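By run 271 Parveen Ranasinghe had stopped going home for dinner and started calling the planner by name. Werkel, come on. Werkel, you had it.

She was writing the part that decides how an arm gets from one place to another without hitting itself, and she loved it the way other people love horses. Every path was a small argument between the joints. The elbow wanted to stay high, the wrist wanted to turn early, and somewhere in 400 lines of cost function she had to let them both be a little bit right!

The bug was a pause. Halfway through a lift, with a clear table and nothing to avoid, the arm would stop for six steps and then carry on as if it had remembered its keys. Kontogiannis, who ran the Olitz office and liked things finished, told her to smooth it over.

"It's thinking," she said.

"It's stuck," he said, and went to get his coat.

She opened the simulator again and stopped it in the middle of the pause.
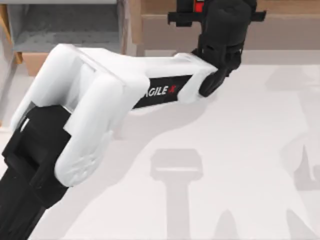
*Run 271, gripper up, shadows on the table.*

She looked at the shadows for a long time. Then she pulled up the collision list, and there it was — a second body, tall and thin, standing in the planner's map exactly where the grey T lay on the tabletop. Perception had been reading the shadow as a solid thing. Werkel had been waiting, politely, for it to move.

"Oh, you sweet machine," said Parveen.

The fix was one line in the depth filter. She typed it, took it out to admire the problem once more, and typed it back in. Then she queued up 100 runs and called Kontogiannis, who was already on the train to Pustesham.

"It saw a ghost!" she shouted over the rails. "It saw a ghost and it had manners about it!"

"Does it still pause?" he asked.

The first run was loading. She pulled her chair in close and told him to hold on.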